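Print this article | E-mail this article

Gray on Gray: Choosing a Neutral That Holds

Gray is the least stable color in a house. A paint that reads flat and cool at noon can pick up pink or brown by four in the afternoon, and the shift is strongest where two surfaces meet. The Zandine range, reformulated in February, lists 4 neutral grays, and all of them change with the light.

The cause is undertone. Most commercial grays are a white base with black and small amounts of red, yellow or blue oxide. A warm lamp of 3,000 kelvin brings up the red. North light brings up the blue. 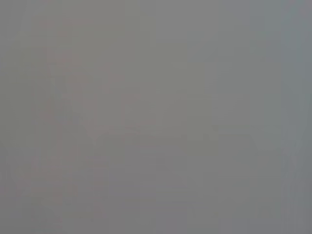 How large should a test patch be?

Two feet square is enough for most walls, with a second patch of the same size on the wall opposite. Apply two coats and leave them overnight before judging the color.

Low contrast makes the choice harder. Where a warm gray sits over a slightly darker, flatter one, the boundary goes soft, and small differences in tone are easy to miss at a distance. Trisia 788, a mid gray with a trace of red, is usually set above a cooler shade for that effect. It needs a gap of at least 3 steps on the maker's card to read as a separate color.

Sheen matters as much as pigment. Matte hides uneven rolling. Eggshell shows it, particularly in side light. On old plaster, prime the full wall and keep a wet edge.

We use cookies to improve your visit. By continuing to browse you accept our cookie policy.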